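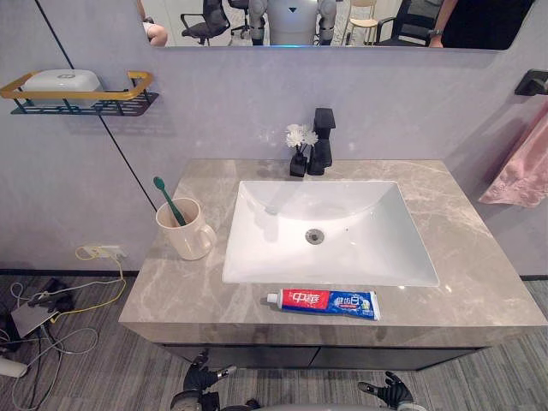

Does a success rate of 76 percent on bathroom tasks tell you how good a household robot is? Very little, until you know who reset the counter between trials and what they were allowed to move.

The figure comes from the Skamside results, which have been passed around since February as evidence that humanoids are closing in on ordinary chores. The method behind them is called Wida. An operator drives the robot through a chore, the recordings train a policy, and the policy is then run without the operator. Wida's addition is a filtering step that scores each recording and throws out the hesitant ones before training. The authors started with 2,000 recordings. They ran 396 trials afterward, across 9 tasks: put the toothbrush back in the mug, move the toothpaste to the side of the sink, open the soap box, that sort of thing.

I think the filtering idea is decent and the headline is oversold, and I'd like to keep those two complaints apart because people keep mixing them up.

Start with the filtering. Anyone who has operated one of these machines knows the recordings are full of junk. You reach for a mug handle, misjudge the depth, back off, try again, and all of that gets stored as if it were skill. Training on less of it ought to help. The Skamside comparison says it does, and I have no reason to doubt the direction of the effect. What I doubt is the size. The unfiltered baseline was trained with the same settings as the filtered one, settings that had been tuned on filtered data. That's a thumb on the scale. Maybe a light thumb. The fix would be a second tuning run, and it isn't in the paper or the appendix.

There is a second problem with throwing out hesitation. A recording in which the operator fumbles and recovers is ugly, but it contains the recovery. Remove those and you get a policy that moves beautifully until something slips, then has no idea what to do. The videos suggest this is what happens. When a grasp fails the hand carries on to the goal position, opens, and releases nothing. Those trials are scored as failures, fair enough, but the paper files them under "perception error" with no argument for why.

Now the headline. A vanity set up in a lab is a fine place to collect data and I don't hold it against anyone. You can't do this work in strangers' homes with the cables and spare chairs and people it takes. But a number measured at one counter is a fact about that counter. Same sink, same mug, same tube of toothpaste, same towel on the same hook. The trials vary where the objects start, within a marked area, and the paper calls this "generalization to novel configurations." My bathroom has a novel configuration every morning at 7:15 and it isn't confined to a marked area.

Iddrisu Agbenyega made a better version of this point in a talk on the Ankrah benchmark, which asks for the same policy to be run at a site its authors didn't build. His complaint was that labs treat the second site as a bonus experiment, to be done if there's time before the deadline. He'd have it the other way around, with the home lab score going in the appendix. I wouldn't go quite that far. The home lab score is how you find out whether the thing works at all, and plenty of published methods would have trouble with that much.

The defense I hear most is that scale will take care of it. Collect at enough counters and the differences wash out. Skirnetex, which sells collection setups, makes this case in nearly every post on its site, and it would. Perhaps they're right. But it's a prediction, and the Skamside data can't support it, having one counter in it. You can't draw a line through a single point, however many times you measured the point.

And the average hides a lot. The per-task table is on the second-to-last page. Moving the toothpaste works nearly every time. Getting the toothbrush into the mug is far worse, and the soap box lid is worse again. So the score depends heavily on how many easy tasks were put on the list, and the list was chosen by the people reporting the score. Add two more pushing tasks and the same robot gets better overnight.

What would change my mind is cheap by the standards of this field. Retune the baseline. Publish the rejected recordings, so somebody else can train on the fumbles and see whether recovery comes back. Let a person outside the project place the objects, and put a different faucet on the sink. I'd take a lower number from that over another decimal place on the current one.

The Wida code is supposed to be released with the next version of the paper. The rejected recordings aren't mentioned in the release notes, and I've written to ask.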